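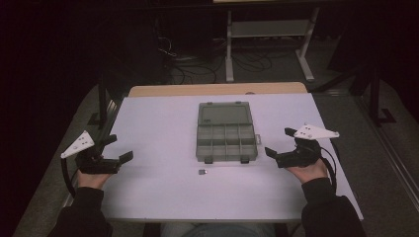
Small parts organisers, lid latches and what goes in them

ridmont_shed
Joined: October
Posts: 74
After a box with small square compartments for metal bits, mostly cubes and spacers. Grey plastic with a flip lid is fine. Does anyone use the two-latch kind?

YS Yang
Posts: 179
I have two. The lid opens right back and lies flat, so you need twice the bench depth. I pushed a second table up behind mine for that. Latches are OK if you close both. With one closed, the small stuff travels between compartments.

Hitunico
Posts: 90
Disagree on the fold-back lid. I'd go for small drawers. You pull out one colour or one size and leave the rest alone.

YS Yang
Drawers are fine if they never leave the shed. I carry mine to Lornberg and back in the car.

Hitunico
Fair enough, but fixed dividers are still a pain. Anything longer than the square has to go in another box.

ridmont_shed
Everything I've got is tiny, so fixed is OK. Do you label the lid or the base?

YS Yang
Base. A label on the lid is upside down half the time.

christodoulou_k
I label the lid and haven't had any trouble. Put a pale cloth on the table while you sort, grey metal gets lost on a grey bench.

ridmont_shed
Thanks all. Going with the latch kind, labels on the base for now.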